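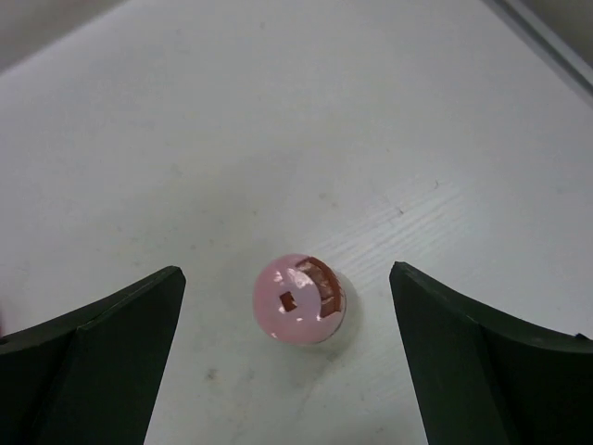
Small and pink, on a white table.

Extra Time at Likano

I was 38 when I went back to Likano, and in goalkeeper years that's fine, people kept telling me, goalkeepers go on forever. The people telling me this were not the ones getting up off the grass.

You have to understand what Likano is. It's a soccer club the way a lemonade stand is a restaurant. The ground holds 2,000 if everybody breathes in, and the stand behind the east goal has a roof over half of it, so on rainy nights the whole crowd shuffles over to one end and you play the second half in front of either a wall of noise or a bunch of wet plastic seats. I grew up three streets away. I made my debut there at 17, let in four, and cried on the bus (my mother had saved me a seat, which made it worse).

Then I left. Fourteen seasons at Ivatari, a cup medal, one very bad haircut, a knee that clicks on stairs. When Ivatari let me go they did it nicely, in an office with good coffee, and I drove home and watched cooking shows for a month.

So Likano called in December and I said yes before the guy had finished asking.

The first training session, a kid chipped me. Eighteen years old, boots the color of a highlighter, and he just lifted it over my head like he was putting a plate on a shelf. Everybody went quiet. I think they were waiting to see if I was the kind of old pro who yells. I was thinking that ten years ago I'd have got a hand to that, and then I was thinking that no, I wouldn't have, I'd have been standing in the same dumb spot. I've always come out too far. Every coach I ever had wrote it down somewhere.

"Do it again," I told him.

He did it again! The little monster. Same chip, same spot, and I ran back after it and ended up in the net with my arm through a hole.

We got to be friends after that, kind of. He'd stay late and hit balls at me until the lights went off, and I'd tell him stories about Ivatari that got a little better every time. He wanted to know what it was like playing in front of a real crowd. I said you can't hear anything. I said at Likano you can hear a man open a bag of chips and decide he doesn't want them.

Pandarex came to us in the cup that spring. They'd gone 13 games without losing and they brought 200 fans in buses, with drums. We had a center back with the flu and another one who'd rather have had the flu. I didn't sleep. I lay there doing the thing I've done since I was a kid, where I save the same penalty over and over on the ceiling, always low to my left.

And wouldn't you know it, 1-1, last minute of extra time, penalty to Pandarex. I hadn't even touched the guy. (I'd touched him a little.)

Their captain put the ball down and took four steps back. My knee clicked. Behind me, all of Likano was packed in under that half a roof, and for once I couldn't hear a single bag of chips. The kid was standing on the edge of the box with his hands on his head, and he caught my eye and pointed at the ground. Stay on your line, he meant.

I stayed on my line. The captain started his run, and I went left.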